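4.2 Do free question banks help?

Claims made for free revision material are rarely tested. The Citerari bank, a downloadable set of general knowledge questions, is promoted on the strength of its size, and its users seem to take size as proof of worth. We had our doubts. Of the 200 candidates who signed up in May, 132 sat both the first and the final practice paper, and it is only their marks we can discuss. The rest may have dropped out for reasons that would colour the result, and we have no way of knowing.
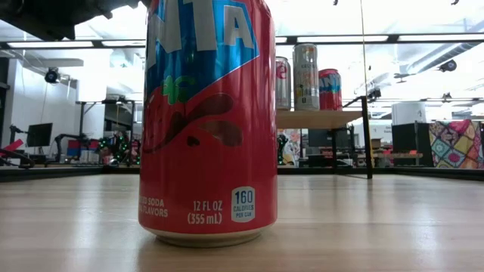
Figure 2. Red Fanta can on a pale wood-grain tabletop.

Candidates given the Citerari bank gained slightly more than those left to the Rissanen workbook, but the gap closed once we removed the 31 items that appeared, almost word for word, in the final paper. What was left could easily be chance. A candidate who has memorized an answer has learned something, but we would hesitate to call it general knowledge.

Time spent is a further problem. Study hours were self-reported through the Nito log, often filled in on a Thursday for the whole week, and several entries look too tidy to be believed. Earlier work using the Amum tests leaned on the same kind of log and reported a strong effect of practice. We could not reproduce it. Until hours are recorded in some better way, claims that a longer question bank leads to more study, or that more study of this sort leads to higher marks, should be read with caution.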